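Sorting the Utensil Drawer on the Kitchen Table

Tip everything out before you put anything back. I do it on the kitchen table with a cloth down, which saves the tabletop from scratches and keeps the noise bearable.
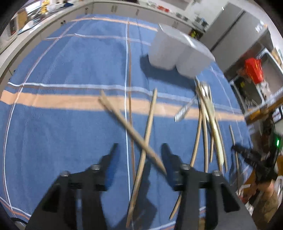

Start with the chopsticks. Pair them by length and thickness, and check each one for splits or a rough tip. Wooden ones should be washed by hand and dried lying flat - never left standing in water. An odd one can go out to the garden in April as a seedling stake.

Metal cutlery goes next. Put forks, spoons and knives in separate piles and wipe the handles, especially ribbed ones, where grease collects. An old toothbrush and a little baking soda will clean the grooves.

Wash the drawer or holder while it's empty. If you use an upright holder, keep handles down for spoons and forks, but knives should lie flat in a drawer.

My neighbor Verna Marchetti lines her drawer with a folded dish towel and changes it every 3 months. I tried it and the trays slide less.

Shake the tablecloth outside afterward. Crumbs get into the folds.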